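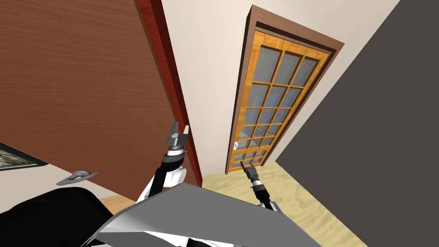 Figure 6.1 Simulated view of a two-armed robot in a hallway, with a glass-paneled door at the far end.

Chapter 6
Who Gets the Door?
Automation and the Work Around the Work

When a company says a machine will "take over" a job, the first thing to ask is what the company thinks the job is. The answer is usually written down somewhere, and it is usually shorter than the job.

Take the night rounds at Cakargate, a residential conference center with 87 employees. Until a few years ago the rounds were described in the staff handbook in a single paragraph. An attendant walked the hallways, opened and closed doors, checked that rooms were in order, and carried linens and small items from one end of the building to the other. Karnik, the firm that manages the property, read that paragraph and saw a task for a mobile robot with two arms. It signed a contract with a supplier called Simard, and the planning document that followed ran to 166 pages. The people who walked the rounds were interviewed for one afternoon.

Much of the early work took place in simulation. This is normal practice, and there are good reasons for it. A simulated robot can bump into a simulated door all day without a repair bill. Simard reported 3921 practice runs before any machine was delivered to the building, and the number appeared on the first slide of every presentation to the staff. It is an impressive number until you ask what was being practiced. A run counted as complete when the robot got through a doorway and came to a stop on the far side. Whether a guest was asleep behind the next wall, or a cart had been left where carts aren't supposed to be left, was outside the model.

Kwame Bonsu had worked nights at the center for 14 years when the project began. He was shown a set of the simulated hallways and asked for comments. "The doors were very nice," he told us. "I asked who was in the building. They said that came in a later phase." We were unable to find the later phase in the plan.

None of this means the engineers were careless. Isabelle Petrenko, who led the trials for Simard, makes a fair point in their defense: a door is hard. A lever handle and a round knob call for different movements. A gripper with two fingers has to arrive at the right height and the right angle, and the robot's own body must stay clear while the door swings. Anyone who has tried to get through a doorway with a tray in each hand has some idea of the problem. Her team spent months on it, and she feels that critics who have never programmed an arm are quick to call the result trivial.

She is right about the difficulty. But a hard problem can still be the wrong one, and here we should be suspicious of how the two get mixed up. The effort a firm puts into a task tends to become its evidence that the task matters. 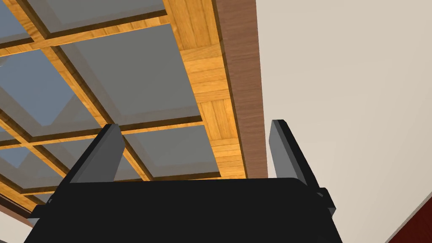
What the robot can see and reach also sets limits on what management comes to treat as work. Once the system was running, attendants were asked to log each time they helped it. The log had codes for blocked paths, failed grasps and restarts. It had no code for talking to a guest who couldn't sleep, or for noticing that a ceiling had begun to leak. Attendants went on doing these things, and on paper their nights grew emptier. By the following May, Karnik was describing the position as "robot support" and had moved it down one pay grade.

Jade Gill, a shift lead, objected in a memo dated 04/01/2018. She had no complaint about the machine itself, which she found slow but polite. Her complaint was that her staff now had two jobs, the old one and the one of looking after the robot, and were being paid for half of the second. The company's reply thanked her for her flexibility.

You will meet other cases in this chapter that turned out better. At Zumia, a packing firm, workers had a say in which tasks were handed over and kept the right to take them back. We will look at that agreement closely, including the parts that its admirers leave out.

As you read, keep three terms apart. A task is a piece of activity that can be described and assigned. A job is a bundle of tasks held by a person, along with whatever that person does to make them fit together. A role is what other people count on the job-holder for. Automation plans are nearly always written about tasks. Layoffs, pay cuts and new schedules happen to people who hold jobs.

Before You Read

Write down everything you did during your last shift, or your last full day of classes, in one paragraph. Trade paragraphs with a classmate and have that person plan a machine to replace you, using only what you wrote. Then talk over what the plan missed, and who would have noticed first.

6.1 What Counts as a Task?

The habit of splitting work into small, nameable pieces is much older than robots. It was a manager's tool long before it was an engineer's, and we begin with the clipboard and the stopwatch.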